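The Plug Bench

I was hired at Zullorov to push plugs into sockets, and I want to say right away that I was good at it. People laugh when I tell them that. But somebody has to test the chargers before they ship, and for nine years that somebody was me and Marlene Frerichs, side by side on two stools with the radio between us. You take a charger, you push it in, you watch for the light, you pull it out, you set it in the tray. Do that until lunch. Then do it until the bus.

We got through 487 on a good shift. Marlene kept the tally on the back of her hand in ballpoint, little fences of five, and by four o'clock it went all the way up past her watch.

The notice went up by the time clock on 15 May 2019. It said Bench Testing would be "assisted" and that there would be a meeting with cookies. Marlene read it twice and said she had never once in her life been given a cookie for good news.

She was right about that, mostly. Mr. Oda ran the meeting. Tatsuya Oda was a decent man who hated talking in front of people, and he kept folding and unfolding the same piece of paper while he told us that a company called Flengate was putting an arm on the bench, that it would do the plugging, and that one of us would stay on with it. The other would go to Packing, same pay, different building. He didn't say which. Then he ate a cookie so he wouldn't have to say anything else.

Marlene volunteered for Packing before he'd swallowed. Her knees, she said. Packing had a rubber floor. I knew perfectly well her knees were fine (she bowled!), and we had a fight about it in the parking lot that I'm still embarrassed by. I told her she was leaving me alone with that thing. She said, "You've got 15 years till you retire and I've got three. Do the math and get in the car."

So I got in the car.

The arm came with a young man named Daichi Nagano, who wore the same green sweater every day and talked to me like I was his aunt. I liked him. I'd planned not to. He set up a screen where you could see what the arm saw, from the little camera down by its hand, and he told me to sit there and yell if anything looked off.

"Off how?" I said.

"You'll know," he said. "You've done this more than anybody."

Well, that was flattering, and it was also a terrible way to train a person. For the first week everything looked off. I had been looking at that socket for nine years from the height of my own nose, and now I was looking at it from right behind two black fingers, and it was like seeing your kitchen from inside the sink. 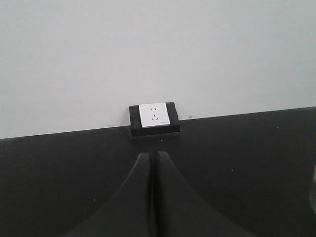

THE FIRST WEEK

What bothered me was how long it waited. It would get itself lined up in front of the socket with its fingers shut, pointing like a bird dog, and then it would just stay there. I would catch myself leaning. I would say "go on, go on" out loud. My own hand would close up in my lap around a charger that wasn't there.

Then it would go and fetch one, and miss. It missed a lot, early on. The pins would hit the white plate a hair too low and the whole arm would stop, very polite, and Daichi would type something and sigh. We were set up for the Hamada order, the kind with the three slots, one straight and two slanted under it, and those slanted ones are fussy. You can't come at them square. I mean, you can, but the plug has a little give in it, and you have to let it find its own way the last bit.

"What do you do?" Daichi asked me, on maybe the fourth day. He had his chin on his fist. The arm had failed 23 times since breakfast and he'd stopped pretending it was fine.

"I don't do anything. I push it in."

"Show me."

So I showed him. He watched my hand and asked me to go slower, and I found I couldn't. Slow, I was as bad as the arm. I banged the pins on the plate like a person coming home drunk. I had to look away, out toward the loading door, and think about what was in my freezer, and then my hand did it right.

"You wiggle," he said.

"I do not wiggle."

"You do, though. Right at the end. It's tiny." He had his phone out and he played it back for me, and there it was, my own wrist giving a small roll to the left, like turning a key in a lock you've had for years. I'd never seen it before. I called Marlene that night and asked if she wiggled, and there was a long quiet on the line while she went and tried it with her toaster.

"Son of a gun," she said.

He put the wiggle in. It took him two days, and the first time the arm did it I got a chill right down to my shoes – that was my wrist up there. It went in clean. The light came on. Daichi whooped and held up his palm for me to slap, and I slapped it, and then I went to the ladies' room and stood there with the water running for a while.

PLALTON ROAD

By October the arm was up to 333 before lunch and I had a title, Line Attendant. I had a taller stool. I brought the trays, I took the trays, I wiped down the bench, and when it stopped I walked over and looked at why. Usually it was a bent pin. I could still spot a bent pin from farther off than the camera could, and I'll admit I enjoyed that.

The radio was gone. The arm wasn't loud, so it wasn't that. It was just odd to have the thing playing for one.

Kumiko Shibata from the front office came down with a form one afternoon. Flengate wanted to put the same setup in the plant on Plalton Road, and they wanted somebody to come along for the first month, somebody who knew the bench. More money, and a per diem. There were two women on that bench over there, she said, and a man named Noboru Minami who'd been at it longer than I had.

"What would I be doing?" I asked.

She looked at the form. "It says here, 'capturing operator technique.'"

I told her I'd think about it, and I took the form over to Packing on my break. Marlene was sitting on an upturned crate with her shoes off, rubbing one knee, and when she saw me she quit rubbing it. She read the whole form, front and back, the way she'd read the notice.

"Minami," she said. "I met him at a picnic once. Does he wiggle?"

"I'd have to go see."

She handed me half her sandwich and moved over on the crate. It was egg. We sat there and ate it, and then she took the ballpoint from behind her ear and gave it to me, and I put the form on my knee and started with my name.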